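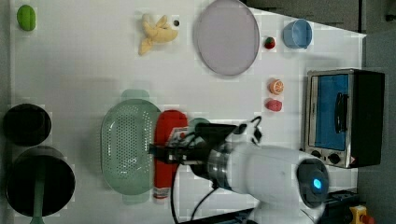

Forum > Kits and Bundles > Fivent Gravach kitchen set

Search this forum Search Advanced search

Fivent Gravach kitchen set -- worth it?

mounir_t
September 15, 2024
We have had the Gravach set on trial since June, so I'm writing up what I think before we decide whether to keep it. The quote was £2479 for the toy kitchen props, the gripper, the mounting parts and a year of support. The arm and the table were extra.

The props are fine. You get fruit, a plate, a colander, cups and so on, and the colours are different enough that our software rarely mixes them up. The soft banana is the hardest thing to pick up by a long way, with all the bits of peel hanging off it. I would have liked a second one for when the first wears out.

My complaint is the cable. The long one off the gripper has too much slack, and it drags over the table when the arm goes left.

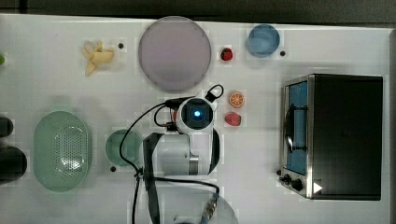 Gripper over the middle of the table, long cable running down past the green bowl.

Support told me to use the clips in the box. The clips don't fit the arm we have. I asked for different ones and was sent the same ones again.

kettle_and_wire
What firmware are you on? We had a lot of dropped grips until we moved to 404, then far fewer.

mounir_t
404, same as you. Grips are all right. It's only the cable.

Sherif Chraibi
I don't agree about the cable. It needs slack or you pull the connector when the wrist turns. We ran ours tight for a fortnight and had to replace the lead at £52. Leave it loose and put up with it.

mounir_t
There's loose and there's lying across the table. Ours has knocked the bowl over more than once.

Sherif Chraibi
Then loop it higher up and tape it. That's what the Stadari people do on theirs and I've not heard them moan.

plumstead_lab
Taping a cable on something that costs this much is not good enough. They should sell it with the right clips. I sent ours back, partly over that and partly over the props. You can buy a toy fruit set and a colander anywhere. Can the arm get all the way round the toaster oven on your layout, Mounir? Ours couldn't.

mounir_t
It reaches the door. The back of the oven I have given up on. We keep the oven on the right with the fruit next to it, plate at the top, pots down the left side. The pots are a stretch as well, but it manages. 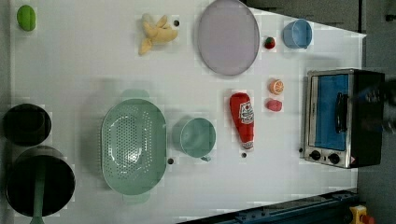 Re: Layout and reach

kettle_and_wire
We turned our oven so the door faced the base and lost a lot of table. Yours looks better. Have you tried the pots nearer the middle?

mounir_t
Yes, but then the colander has nowhere to go.

Sherif Chraibi
You don't need the whole lot out at once. We work with half of it and swap over.

plumstead_lab
Then you're paying for props that sit in a box.

tam_user18
We went for the Tam set instead. Fewer pieces, no colander, and the cable goes inside a sleeve. The gripper is weaker though, it won't hold a bottle on its side. If you need that, I'd stay with Gravach.

mounir_t
We do need that. I'll ask Fivent for the clips one more time, and for 18 months' support in place of 12 -- if they say yes we'll probably keep it. Will post when I hear.

Contact the moderators | Copyright forum members and owners | Back to top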